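Print this page | E-mail this page

PRESS RELEASE

2025-04-24

Grilesent publishes revised labelling and refill specification for household cleaning products

Brolville – Grilesent, the supplier of concentrated cleaning products to shops, schools and housing providers, has published the third edition of its labelling and refill specification. The document sets out how bottles, caps and labels are to be marked, how refill stations are to be set up, and what records a refill point must keep. It replaces the second edition in full.

The specification applies to all products sold under the Vota name and to own-label products that Grilesent fills for other firms. It covers trigger sprays, laundry liquids, washing-up liquids, floor cleaners and descalers. It does not cover aerosols, bleach tablets or products sold only for industrial use, which remain under separate documents.

Scope of the changes

The main change is to the layout of the back label. Under the second edition, directions for use, safety text and ingredient information could appear in any order provided that each was present. Under the third edition the order is fixed. Directions for use come first, followed by dilution, then safety text, then first aid, then ingredients, then the batch code. The batch code must be printed on the bottle as well as on the label, so that it can still be read when a label has come away.

Dilution is to be given in capfuls and in millilitres. The cap of every product in the Vota range will be moulded to hold 20 ml to the inner line. Where a product is meant to be used undiluted, the label must say so in the dilution section. The section may not be left out.

Minimum type height for directions and dilution has been raised. Text may no longer be printed across the waist of a trigger bottle, where the surface curves in two directions and letters tend to distort. On handled bottles, text must stop short of the moulded edge of the handle.

Colour remains a secondary means of telling products apart. The specification states that bottle colour alone must not be relied on, and that the product type must be printed in words on the front and the back. Descalers and other acid products carry a raised mark that can be felt by hand, placed on the shoulder of the bottle.

Murdo Ogilvie, technical manager at Grilesent, said: "The second edition was written when most of our products left the factory full and were thrown away empty. A large part of the range is now refilled, in some cases many times. A label has to last as long as the bottle does, and the person filling the bottle has to be able to check what was in it before. Most of the changes follow from those two requirements."

Refill stations

The second part of the specification deals with refill stations. Each station must have a drip tray that can be lifted out and emptied, a shut-off valve that can be reached without leaning over the tray, and a printed card naming the product in each line. Cards must be replaced when a product is changed. Writing over an existing card is not permitted.

Acid products and products containing bleach may not be dispensed from the same station. They must be kept at separate stations at least 3 metres apart, with separate funnels. Funnels are to be marked with the product type and stored on a hook beside the line they serve.

A bottle may be refilled only with the product named on its label. Staff are required to check the label before filling and to refuse any bottle on which the product type can no longer be read. A refused bottle may be exchanged for an empty one carrying a new label, at the discretion of the shop. Bottles which previously held food or drink must not be filled under any circumstances.

Trigger heads are to be taken off before filling and refitted by hand. The head should be turned until it stops and no further. Where a trigger leaks after refitting, the head is to be replaced, as the seal is not a part that can be repaired. Spare heads in the standard neck size will be supplied to refill points in boxes of 20.
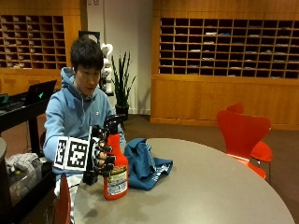
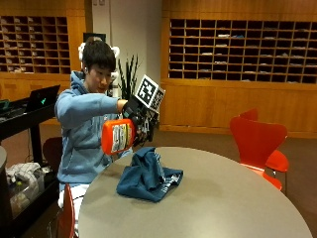 A red spray bottle (first picture) and an orange bottle of the laundry detergent type (second picture).

Laundry liquid lines need more attention than other lines. The product is thicker than washing-up liquid, flows slowly in cold rooms and can dry to a skin at the nozzle overnight. The specification requires nozzles on these lines to be wiped at the close of each day and flushed with warm water once a week. Lines left unused for more than 14 days must be drained, flushed and refilled before they are put back into service. The first litre drawn after a restart is to be discarded.

Containers connected to the station must be dated on the day they are opened. Where two containers are joined in series, the older date applies to both. Part-used containers may be moved between lines carrying the same product, but not between sites.

Record keeping

Each refill point must keep a log sheet for every line. The sheet records the product name, the batch code of the container in use, the date on which it was connected, the date on which it was removed, and the initials of the person who did the work. Completed sheets are to be kept for two years. They may be kept on paper or as scanned copies.

Under the second edition the volume drawn from each line was also recorded daily. This has been dropped. Grilesent found that the daily figures were rarely used, and that delivery records gave the same information with less work at the counter.

Any complaint about a refilled product should be noted with the batch code. Where the customer cannot supply the bottle, the shop should give the code of the container that was connected on the date of purchase, taken from the log sheet.

Trial at Rankin

The draft of the third edition was tried at the company's refill depot in Rankin before publication. The trial used 544 bottles, made up of trigger sprays and handled laundry bottles in the standard sizes. Each bottle was labelled, filled, emptied, rinsed and refilled, and the label was inspected after every cycle for lifting, fading and loss of print.

Two label materials were compared. The paper label used under the second edition began to lift at the lower corners after repeated rinsing, mainly on trigger bottles, where water collects at the foot of the label. The film label kept its edges, although print rubbed away on some samples at the point where the palm rests. The specification now calls for film labels with a clear top layer on all bottles intended for refilling. Paper labels are still allowed on bottles sold for single use, until existing stock has been used up.

The trial also led to a change in the position of the batch code. It had been proposed for the base of the bottle. Staff at Rankin pointed out that the base cannot be read without tipping the bottle, and that an open bottle cannot be tipped. The code has been moved to the lower back, below the label.

"That was a fair point and we should have seen it in the drawing office," Mr Ogilvie said. "The mould change was small – a new insert in each tool – and it has been made on all the standard sizes."

Storage advice for households

A one-page sheet for households has been issued with the specification and may be copied freely. It advises that cleaning products should be kept in their labelled bottles, upright, with caps fully closed, and out of the reach of children. Trigger nozzles should be turned to the off position after use. Products should not be mixed. Laundry liquid that has thickened in a cold cupboard may be brought back to room temperature and used as normal, but should not be thinned with water in the bottle.

Empty bottles that are not going to be refilled should be rinsed and put out with household recycling where the local service accepts them. Trigger heads contain a metal spring and should be removed first unless the local service says otherwise.

Timetable

The third edition takes effect on publication for new products. Existing products will be moved over as labels are reprinted. Refill points supplied by Grilesent will receive a printed copy, a set of line cards and a pad of log sheets with their next delivery. Refill points that have built their own stations should compare them with the drawings in the annex and contact the technical department if the valve or tray differs from the layout shown.

Firms whose products are filled by Grilesent under their own label will be sent artwork templates in the new layout. Artwork already approved under the second edition remains valid for one further print run.

Copies of the specification, the household sheet and the artwork templates are available on request from the Grilesent technical department in Brolville.

ENDS

Notes to editors

1. Grilesent makes and fills concentrated cleaning products at Brolville and runs a refill depot at Rankin.

2. Vota is the company's household range.

3. The first and second editions of the specification are withdrawn and should not be quoted.

Related items

Vota washing-up liquid: change of cap supplier
Rankin depot: revised delivery hours for April
Guidance on storing descalers in shared buildings
Second edition specification (withdrawn)

Contact: Press Office, Grilesent, Brolville | Copyright Grilesent. All rights reserved. | Back to top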